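4.2 Ridership on the Umdale line
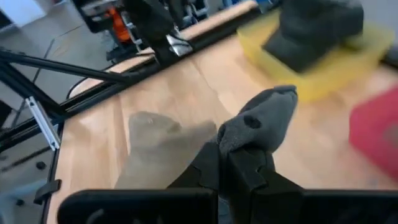 Figure 3. Handling of small fabric items on a wooden tabletop.

Weekday boardings on the Umdale line fell in December, when the Etier branch was closed for track work. The ticket gate records cover 149 stations, and 7 of these were left out - their gates did not report for the full month. At the remaining stations, the drop was largest in the morning peak. Replacement buses carried 1272 riders on the busiest day, based on counts supplied by Sasteo. Boardings made with paper tickets are treated separately in Section 5.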